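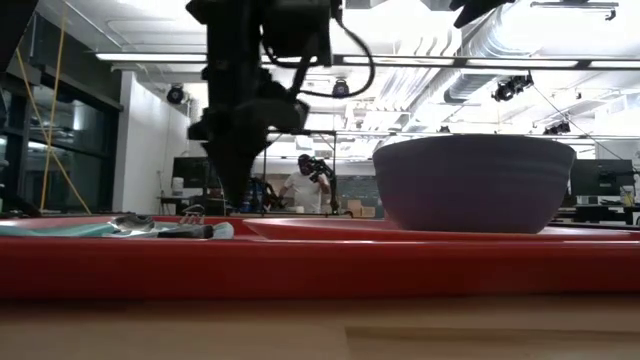

*Photo: Trillow*

Mon 3 June

The moss has won again. I spent January reading up on Japanese-style gardens and came away with 23 bookmarks and a firm belief in restraint. Then I went to the Drurkoletti nursery for one small maple and drove home with the maple, two azaleas and a stone lantern the size of a toddler.

The gravel was meant to look like water. So far it looks like parking. I rake it every evening, and by breakfast the neighborhood cats have submitted their revisions.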